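Unathi Mabaso
11 October 2022

1/ Eight months of automated packing at the Stilberg site. Some notes on what changed for the people on the line, as I sat in on most of it.

2/ The old bench did 700 small parcels a shift. The cell does more on a good day. On a bad day it stops for soft packs and somebody walks over.

3/ Walking over is now a job. It's called "line attendant" on the rota. Same grade as packer, different shoes, more standing.

4/ Packers used to rotate every two hours. Attendants don't, as the training sheet has 74 items and only a few people are signed off on all of them. The rota is the weak point, in my view. The machine is fine.

5/ The other new job is demonstrating. You hold a pair of grippers, do the task by hand, put everything back and do it again. Xolani Jacobs did 3914 of these up to the end of May. He was a packer for years and is very good at it.

6/ Main complaint from demonstrators: shoulders. Second complaint: tissue packs. They give when pinched, and the fingers have to close slowly.

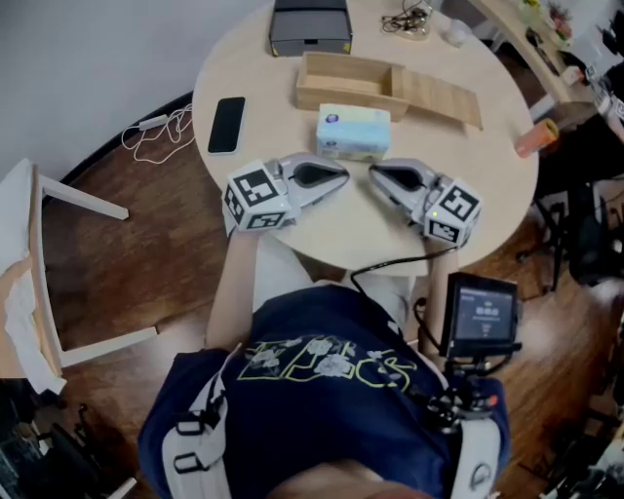

Issue 8

7/ Tissues and a wooden box with a sliding lid, one gripper in each hand. The white cubes carry the square markers. The small screen sits on an arm off the right shoulder strap.

8/ Pay for demonstrating is still the packing rate. The union rep has asked for a separate line in the agreement. No answer yet.

9/ Next I'll go through the stoppage log. Soft packs first, then labels.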